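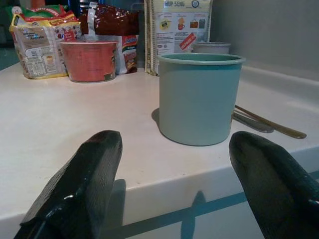 13 July 2023

Working draft of the pick-up rules for the counter-top tasks, to replace the sheet from January. The old sheet was written for the bench rig, where the arm came straight down on parts in trays and the only hard surface to avoid was the tray. On a counter the approach is low and comes in over the front lip, so the lip is now the first thing the fingers can hit. With the two fingertips held near the front edge and the green cup standing between and beyond them, the wrist view gives both tips, the lip and the rim of the cup together, and I propose we make that the standard check position. If any one of those four is missing from the wrist view, the approach is not started. I will call it the hold point below. Nataša prefers "gate", but we already use gate for the cell door.

Rule 1. Hold point.

Every approach to an upright object on a counter stops at the hold point. Stop means commanded velocity zero and the arm settled, not slow. Confirmation is by the operator during commissioning and by the checker afterwards, but the stop stays in the program in both cases. The January sheet allowed the stop to be skipped after a number of clean runs. I have taken that out. It was being read as permission to delete the line, and on the Gristcombe job it was deleted from two programs by different people within the same week.

Open question: whether the hold point should be given relative to the counter edge or relative to the object. Relative to the edge is easier to verify with a gauge. Relative to the object is what the planner wants. Pramila's view is edge first, object second, with the program refusing to run if the two disagree. I agree, but it needs a number for "disagree" and I do not have one yet. Left blank in the draft.

Rule 2. Clearance over the lip.

Minimum 9 mm between the underside of either finger and the highest point of the lip, measured with the gripper at its widest opening. Measure at widest because the tips move on an arc on this gripper and sit lower at some openings than at others. The drawing gives the arc. Do not trust the drawing for worn pads.

On a rounded lip the highest point is further back than it looks from the front. Take it with a straightedge laid on the counter and a feeler under it, working towards the edge. Write down where it is. Do this at both ends of the working width and use the worse figure. Counters are not level and the robot base is not level either, and the two errors will not cancel just because it would be convenient.

Touching the lip is a fault, including light touches that leave no mark. Log it and go back to the hold point. Do not nudge the height and carry on.

Rule 3. Finger symmetry.

The two tips should reach the hold point at the same height within 2 mm. If they do not, check in this order:

wrist rotation offset
pad seating
pad wear
finger bolts

January had bolts first. In practice the wrist offset has been the cause most times, usually left over from a tool change, and people were retorquing bolts that were fine and then losing the pad datum. Bolts last.

The offset check has to be made against the gauge block and not by eye in the wrist view. The camera sits off the centre line and a level pair of fingers can look uneven in it. I spent most of a morning in January correcting a tilt that was entirely in the picture.

Rule 4. What may be near the target.

This is the part that got the most argument. The January sheet said the target must stand alone. That was all right for trays. For counter work it makes the test worthless, as the sort of counter we are asked to work on has other things standing on it. The present layout has a smaller cup behind the target, two utensils lying to its right, and packets and a tub further back, and I consider that a fair minimum for calling something a counter-top test.

Proposed wording:

"Neighbouring objects are permitted provided that the swept volume of the fingers, from hold point to closed grip and back, is free of them. An object lying flat counts as an obstacle at its full height. An object standing behind the target counts as an obstacle if it lies within the over-travel distance."

The flat objects are the real difficulty. A utensil lying beside a cup is low enough that the depth filter may drop it as surface noise, and a finger coming in low on that side will meet it. Consequences: the utensil moves, or it is trapped under the finger and lifts the tip, in which case the grip closes at an angle and Rule 3 is broken without any alarm. We have had the second one on the Rinon fixture. The force trace looked normal throughout.

So, for flat objects next to the target: the approach side is chosen to keep them out of the sweep, or the approach height is raised above them, or the program stops and asks. It is not acceptable to push them out of the way, even if they are light and even if it works. Pramila would like pushing to be allowed as a named, separate action with its own limits. I have no objection to that as a later rule. It should not come in by the back door as part of a grasp.

Rule 5. Grip height on cups.

Straight-sided cups with a rolled or flared rim: grip on the straight wall, below the rim, with the full pad height on the wall. Do not use the rim as a stop. It is tempting since it gives a repeatable height, and it will also let a cup with poor friction look as if it is held when it is hanging from the rim. The lift test in Rule 6 will not pick this up. The tilt test will.

Where the cup is taller than the pads by a small margin only, the limit is the lower edge of the pad, which must not come closer to the counter than the clearance in Rule 2. If both conditions cannot be met, that cup is out of scope for these fingers. Put it in the log as out of scope and do not improvise with the opening angle.

Grip force for cups to start at the bottom of the allowed band and be raised in steps. Upper limit 40 N with the current pads. Thin-walled cups go out of round well before that, so watch the rim in the wrist view. If the rim shape changes visibly, go back one step and record that as the working value for the cup type.

Rule 6. Proving the grip.

Lift test: raise a short distance, pause, read the force, set down. Then tilt test: raise, tilt a few degrees each way towards and away from the fingers, pause at each end, return, set down. Both to be done at low speed and over the counter, never past the lip. The reason for the last part should not need writing down but it was a finding in the Arneso visit, so it is written down.

Set-down is part of the test. The release is only counted good if the cup is standing and the fingers have opened without dragging it. Georgiev's note from January suggests opening both fingers by the same small amount, pausing, then opening fully. Adopted as written.

Rule 7. Light and shadow.

Short rule. Fingers and cups throw shadows on a pale counter, and the finger shadow moves with the arm. The edge finder must be run at the hold point with the fingers in place, never on a stored picture of the counter taken with the arm parked. A pass on the stored picture does not count as a pass.

If the counter has a coloured stripe along the front face, check that the edge finder is reporting the lip and not the stripe. On our counter it will lock to the stripe quite happily. The two run close to parallel, so the angle looks right and only the height is wrong, by more than the whole clearance in Rule 2. I want a specific line on the commissioning form for this. Suggested: "Edge reported is: lip / stripe / other. Checked with gauge Y/N."

Rule 8. Recording.

One line per attempt, written at the time. Minimum contents: program version, pad set, cup type, approach side, lip clearance as measured, peak force, result, initials. "OK" is not a result. Use held, slipped, touched lip, touched neighbour, stopped by operator, stopped by program.

Pads are changed at 3000 closures or at the first visible step in the ribbing, whichever is earlier. The counter in the controller does not count manual closures from the pendant, so add those by hand. Around a tenth of closures in commissioning are manual, going by the last pad set, which is enough to matter.

Items not settled:

Disagreement limit between edge and object positions (Rule 1). Nataša to suggest a value after the repeatability runs.

Whether "counts as an obstacle at its full height" needs a margin added. Radulović uses a fixed margin in their in-house sheet. Ask which pads they run before copying it.

Soft packets. A bag at the back of the counter can slump forward after the layout has been checked. Draft says recheck layout after every reset. Pramila thinks every attempt. That would be slow, but I cannot argue against it on grounds other than time.

Reflective packaging and the depth reading. Separate sheet, I think. Foil gives holes in the depth map and I do not want that mixed up with contact rules.

Numbering. If pushing becomes its own rule it should go after 4, and everything below will shift. Do not quote rule numbers in program comments until the sheet is issued. Use the titles.

To do before issue: remake the gauge block for the wider opening, redo the Rule 2 figures at both ends of the counter, reprint the form with the edge line added, withdraw the January copies from the cell folder and from the back of the door.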